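Slide 1. Good evening, and thank you to the Wudine makers club for the invitation. My talk is on analog inputs, and mostly on one question: why does the value jump when I touch nothing?

Slide 2. Say first what an analog pin reads. It compares the voltage with the reference and gives a number. With a potentiometer the number should stay still. In my first build it moved by 46 steps. *(Wait here, people usually laugh.)*

Slide 3. Three causes I found:

- long wires beside the motor supply
- a loose ground on the breadboard
- reading the pin too fast after changing the channel
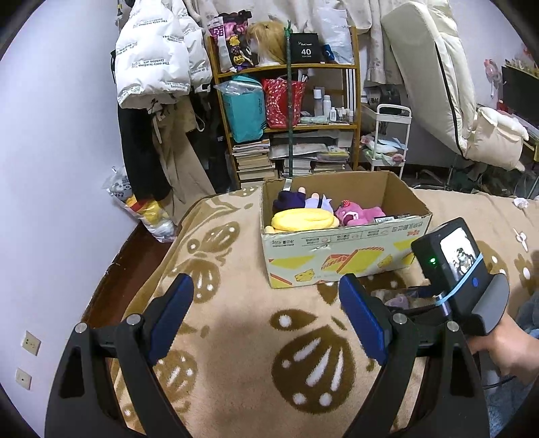 Slide 4. The simple filter. We take 50 readings, add them, and divide. Show the loop slowly, and explain that the sum needs a bigger variable type. I forgot this in the Quinlan workshop and lost almost an hour.

Slide 5. Demo. Turn the knob, first without the filter, then with it. If the serial monitor shows strange characters, check the baud rate. Do not unplug the board.

Slide 6. The price of the filter is delay. For a room thermometer it does not matter. For a steering knob you will feel it, so try 5 readings and a small capacitor.

Slide 7. Questions. The code is on the club page, in the folder "Detstead". Remind them to return the potentiometers to the box on Sunday.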